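Wanted: people who care about rules (for robots that tidy up)

Hi! I run the good practice side of things at Udus, a small group that writes plain working rules for automation in homes, libraries and offices. We're putting together a panel to test our next set, and I'd love to have you on it if you're the type who reads the safety sheet before plugging the thing in.

The rules cover what a gripper may and may not do near other people's belongings. How close can it get to a full cup? Who has to be in the room? What gets written down when something is dropped, and who reads it afterward? We have a draft, it's 5 sections long, and I think section two is still a mess. You'd be helping me fix it.

What you'd do: read the draft at home, come to working sessions at our place on the Sultevska side of the building (use the rear entrance, the front one sticks), handle a hand-held gripper yourself for a while, and then argue with us about the wording. You don't need an engineering background. I'd really like to hear from librarians, cleaners, office managers, care workers – anybody who puts things back where they belong for a living.

Pay is $680 for the full round, plus lunch and local travel. The round runs through December, mostly in the late afternoon, with the first session at 4:30. If you can also stay on as a paid reviewer for the Sánchez edition of the rules, that adds up to $2760 in total, and we'll talk about that once the first round is done.

You should be 18 or over and comfortable reading a long document in English (the draft is 4000 words, sorry!). Please don't apply if you work for Wesus, as they're paying for part of this and we want to keep the panel separate from them.

To apply, send me a short note through the contact form with "rules panel" as the subject. Tell me what kind of work you do and one rule at your job that you'd rewrite if they let you. No resume needed. I answer everyone, though it can take me a week or so. 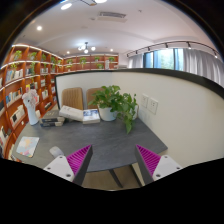
Clearance is the rule we'll spend the most time on, so have a think about it before you come. The draft says the operator checks what's beside and behind the fingers before closing them, and it gives one single distance for everything. I don't believe in that anymore. A stack of thick books can take a nudge, but a tall slim vase full of flowers probably can't, and what do you do about a plant with a long trailing section hanging down over the desktop? Does the clearance start at the pot or at the last leaf? Bring me your answer, even if it's only half worked out – I'll be keeping a list of them for the first session.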